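Hindidel Practice Table: Set-Up Guide
Section 4 – Your first pick in the simulator
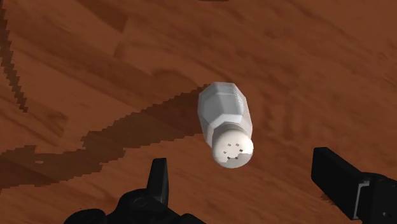

Do I need to own the arm before I start on this section?
Everything in section 4 runs on your computer, so you can do all of it while the arm is still in the mail.

Hi, Radoslava again! I wrote sections 2 and 3 too, so you know how I go on. In this one we'll get the simulated gripper to pick up a salt shaker that's lying on its side, which I think is the best beginner task in the whole kit (Florian would say the sponge, but he's wrong). You need the Hindidel software installed and your license key typed in. If you haven't done that, go back to section 2 first.

Load the task

1. Open Hindidel and click Practice on the start page.
2. Pick Table Tasks, then Salt Shaker, Lying Down. The download is 328 MB the first time, so get it going and make a coffee.
3. Choose Wrist View. You can switch to Room View whenever you like, but I do my lining up from the wrist.
4. Press Reset once. The shaker gets a new angle on the table every time you do this.

Note: if the shadows look blocky, with little stair steps along the edges, your shadow quality is on Low. It doesn't change how the grip works. I leave mine that way on my old laptop and I've never missed the pretty version.

Line up and close

5. Set Speed to 8. The slider goes a lot higher and you'll be tempted. Please wait!
6. Press O to open the fingers all the way.
7. Turn the wrist with Q and E until the shaker's body runs the same way as the gap between the fingers. One finger should end up on each side of it. I go for the wide part of the body, a bit up from the neck, where the flat sides give the fingers something to press on.
8. Move forward over the shaker with the arrow keys, then lower with Page Down in short taps. Holding the key down is how I drove the gripper into the table on my first try, and my second.
9. Press C to close. Let go when the force bar turns green.
10. Tap Page Up a few times. If the shaker comes up with you, you've got it!

Caution: don't grab by the cap. It's round and smooth, and the shaker tends to swing and drop. In the simulator that costs you a Reset. With the real arm you'll be sweeping up salt, as Janka can tell you.

Caution: never copy your simulator force setting straight to the real arm. The arm has its own force page (section 7), and you should start from the bottom of that scale with your hands well clear.

If it isn't working

The shaker rolls away when the fingers touch it. One finger is getting there before the other. Back up, nudge sideways, try again.

The force bar stays gray. You're closing on air, usually too high. Two more taps down.

The wrist stops turning halfway. You've hit the joint limit. Turn back the other way and come at the shaker from its other side.

Everything is jerky. Close your browser tabs – I had 29 open when I wrote to support about this, and Chun-yin was very polite about it.

Once you can do the pick a few times in a row, save your run with File, Save Practice. We'll load that same file in section 5 and play it back at a higher speed.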